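Call for participants: small tables, small dishes

Clerico is a study of how people put dishes away when there is only one table for everything. It is run by Pisharody, a small design studio for household goods, in the rooms of Civutus in Sestholm. We are now looking for people who would like to take part in June.

Many people in Sestholm live in one room or share a flat where the kitchen has no proper worktop. They eat at the same table where they write, repair things and let the children play. After the meal the plates must go somewhere, and very often they go into a small rack which stands on this table too. We design racks of this kind, and we have noticed that we know a lot about wood and pegs and much less about the habits of the people who use them. How do you take up a plate which lies flat on the table? Do you turn it in the air or only when you are already at the rack? Which piece goes first, and where does the cup go when the pegs are full? These are the things we want to learn from you.

The dishes are light and small. There are round plates in teal, light blue and pale green, a cup and a shallow bowl. The table is a wooden one with long pale planks and it has its stains already, so please do not be afraid for it.

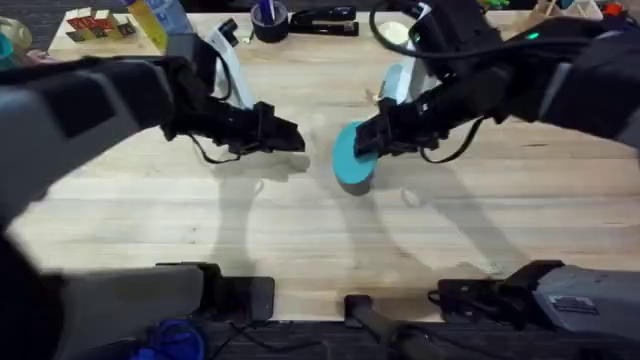 What you will do

You come to Civutus for five sessions of two hours each. In every session you clear the table several times, each time from a different beginning. Sometimes the rack is empty, sometimes one or more plates are standing in it when you start. You decide the order. We give no instruction about the "correct" way and we will not correct you.

Between the rounds there is a short talk with the person who leads the session. We ask what was easy, what was annoying, and if you would do it in the same way at home. You can answer with a few words or with many, both are useful to us.

The table is also in use for other things. At the back there are office things such as a spray can, and in some rounds you may also find a stapler, pens or a pair of scissors. You may leave them where they are or move them, as you would do at home. Only the scissors we ask you to put back with the blades pointing away from the chair.

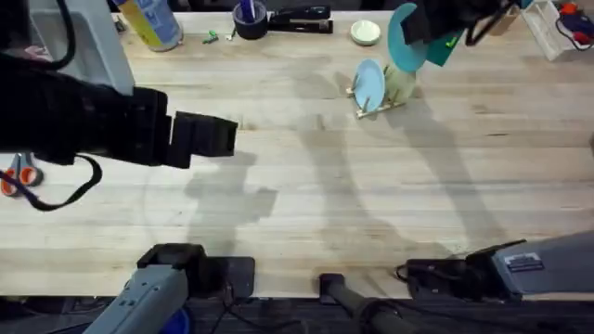 The light blue plate in the rack, the pale green cup just behind it and the small bowl near the back edge.

In the first session everybody works alone. From the second session you can choose to work in a pair, if you applied together with someone from the same household. We would be very glad to have some pairs, for example a parent and a grown-up child, or flatmates who do not agree about how dishes should be stacked. When you prefer to stay alone until the end, this is no problem and you do not need to explain it.

The last session is a little different. You bring one plate and one cup from your own kitchen, and we look together at how they stand in the rack. Please do not bring something you love very much. We are careful, but a plate can fall.

Who can take part

You can apply if you are an adult and if you put dishes away at home at least a few times in the week. It is not necessary that you enjoy it. You do not need any experience with design or with studies, and you do not need to own a rack.

We are especially interested in people who

- have a table of less than one metre in depth, or no table besides a folding one
- use one hand more than the other, for whatever reason
- are left-handed
- live with small children and have toys and plates on the same surface
- work from home at the table where they eat

The conversation is in English. Simple English is enough, and most of our team speak it as a second language as well. If you would like to bring someone who can translate, please write this in your application so that we can prepare a chair.

If you have a wheelchair, please tell us the height of table that is comfortable for you. The entrance and the toilet are on the ground floor and without steps. The room itself is also on the ground floor, at the end of the corridor on the left.

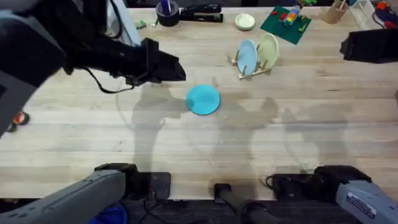

Light blue and pale green in the rack, teal on the table. The bricks on the cutting mat belong to the set-up.

What you receive

For each session you receive 47 euros. The money is transferred at the end of the month in which you came. If you must stop before the last session, you are still paid for the sessions you have done. The ticket for the bus inside Sestholm is paid by us when you bring it to the desk.

There is coffee, tea and something small to eat. Please write to us about allergies, also when they are not serious.

Everybody who finishes the study gets a rack from the first production, when it is ready. We cannot promise a month for this. The last time we promised one and it was a mistake.

What we do with your answers

We write down the order in which you put the pieces away and what you say about it in the talk. Your name is kept on a separate list, which only two persons at Pisharody can open. In the report you will have a letter and a number. You may ask us to take out your answers until the report is printed, and we will do this without questions. The report will be free to read at Civutus, and we send it to you by post if you want it on paper.

You sign a consent form in the first session. If you wish to read it at home before, ask for it when you apply.

Some practical points

The sessions are in the afternoon and begin at 14:00 or at 16:30. You can choose one of these times and keep it for the whole study, or change between them if you tell us before. Please come a few minutes early the first time - the bell at the side door is not very loud and you might have to ring again.

Wear what you wear at home. Long and wide sleeves can catch on the pegs of the rack, so it is better if you can roll them up. Rings and watches can stay on if you normally keep them on.

You can sit or stand at the table. The chair is a simple one without arms, but we can bring another one from the office.

It often happens that a visitor begins to tidy the whole table and not only the dishes.

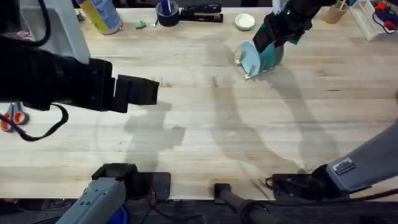 We do not mind this at all, and it is even one of the things we like to talk about afterwards. Some people cannot put a plate away before the pens are straight. Others push everything to the back and call it finished. If you are one of the first kind, or of the second kind, or you live with the other kind, please apply.

How to apply

Fill in the form at the desk of Civutus or ask for it by post. Please write:

- your name and how we can reach you
- if you would like to come at 14:00 or at 16:30
- who you live with, and if one of them would like to apply with you
- a few sentences about the table where you eat, and what else happens on it
- anything we should know so that you can work comfortably

A drawing of your table is welcome but not necessary. It does not have to be a good drawing.

We answer every application, also when we have to say no. If there are more applications than places, we try to choose households that are different from each other, so a refusal says nothing about you. With your permission we keep your form and write to you again in autumn, when we plan a smaller study about drying cups and glasses.

If you have a question before you apply, leave a note with your telephone number at the desk and mark it "Clerico". We call back in the evening, normally before eight.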